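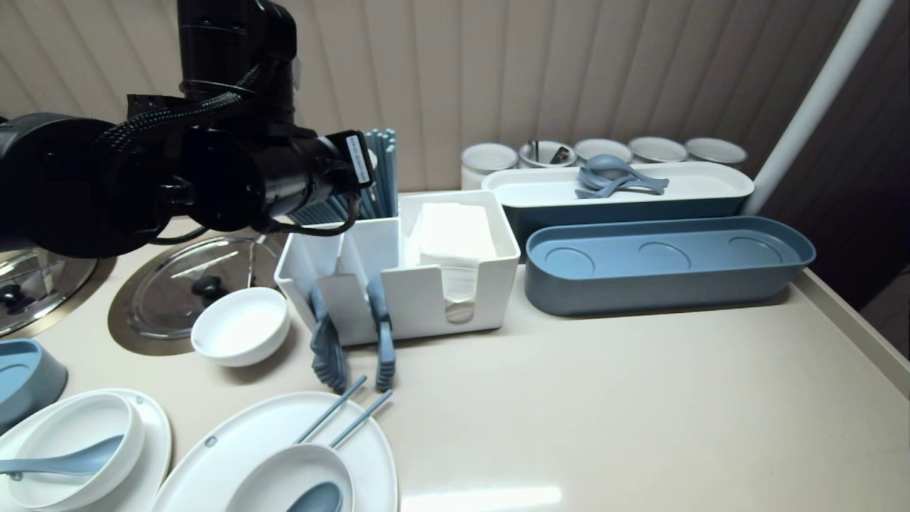
Szabo two-ring hob, three months on

Posted Jul 9, 2023

We bought the Szabo hob in April, when the old cooker in the flat at Zavthorpe gave up. It cost 96 pounds from Prikament, delivery included, and has been used every day since.

Heat first. The larger ring brings a pan of water for pasta to the boil in 11 minutes with the lid on. The old gas one was quicker. Once it is up to temperature it holds a simmer well, and rice no longer catches on the bottom. The low setting is properly low. I have melted chocolate on it straight in the pan without trouble.

The controls are less good. The dials turn smoothly but the numbers are printed in pale grey and are hard to read in the evening. There are no clicks between settings, so you end up going by eye. The smaller ring cycles on and off loudly enough to hear from the next room.

Cleaning is easy if you do it the same day. Leave milk on it overnight and you will be scrubbing. I used a Nitar scraper, bought separately, and it left no marks.

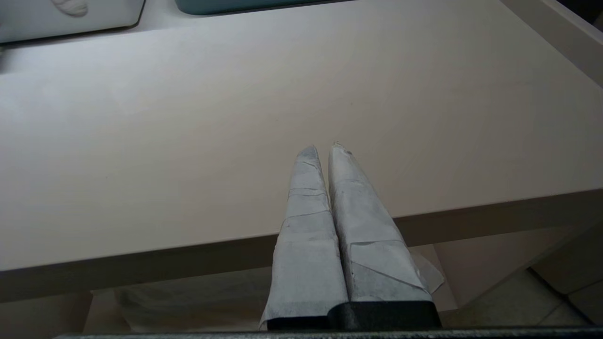 Zoltan-style stews came up in the comments on my last review, and one reader wrote that hers "took all afternoon on the small ring and still needed finishing in the oven". I had the same with a beef stew, though a heavier pot helped. The small ring is fine for eggs, sauces and porridge. I would not ask more of it.

Running both rings on full is possible but slow. The instructions say the second ring drops by 600 watts when the first is at maximum, and you do notice. For a weekday meal I start the potatoes early and turn them down before the frying pan goes on.

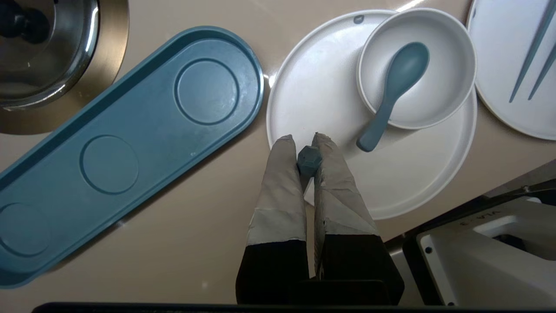
The cable is short — under a metre — and comes out at the back left, which may not suit your socket. The guarantee is 2 years, but you have to register on the Prikament site within a month of buying.

I would buy it again for a small kitchen with one or two people in it. For a family I would pay more and get four rings.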